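Nollis household tasks project
Progress report to the Lukwood fund, second period
2025-03-19
Prepared by Ingeborg Kohlhase

Dear members of the fund,

With this report I inform you how the work has gone since December, what was finished and what is late. As you asked after the first report, I have kept the technical part short.

Where we stand

The question of the project is the same as in the application: can a machine do small chores in a home or in a shop so well that a person does not have to do them again afterwards? In this period we worked on cloth only. The work on cups and boxes is closed and was described in the first report.

Cloth is more difficult than we wrote in the application. A cup has the same shape each time you take it. A towel has a new shape after every touch, and often the part that you must take is hidden under another part. We had planned 14 tasks with cloth. Of these, 2 are now removed from the plan, both with fitted bed sheets. I prefer to say this openly now, and I ask you to accept the shorter list. The budget does not change.

Method

The tasks are first done by people who hold the grippers in their hands, and the machine learns from these recordings. We began with the simple cases, a single cloth which is already folded and has to be placed or moved, and we go from there to the cloths which lie open. The operators are working more calmly than in the first period. In the beginning they pulled the cloth too quickly, as one does at home, and such recordings were not of use to us. The written instruction was changed for this reason and Yoon has translated it for the second site.

Nesport delivered the new jaw fingers later than agreed. The delay was 25 days. During this time we repaired the old ones and did the sorting of the earlier recordings, so the time was not lost completely, but the comparison between the old and the new fingers could not start and moves to the next period.
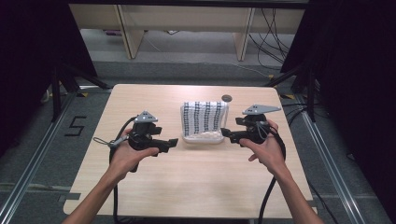
Can a machine already fold the washing in a normal home?

Small, flat pieces can be folded by a machine when they are laid out well for it, but a full basket of mixed washing still needs a person.

For a shop the situation is a little better. The goods there are often of one size and one material, and the table can be arranged for the machine. I would expect the first useful result in such a place, for example with napkins or kitchen towels. Shirts will come later, and I do not wish to give a year for them.

Costs

The spending is within the plan. The repair of the old fingers was paid from the line for small materials. No money was moved between staff and equipment.

Next period

Comparison of old and new fingers, as explained.
Folding of cloths which start open on the table.
First trial in a shop room at Lukwood, if the room is confirmed.
Short safety text for the operators, in two languages.

I would be thankful for your answer on the shorter task list before we fix the plan for the shop trial. The detailed cost table is sent separately.

With kind regards,
Ingeborg Kohlhase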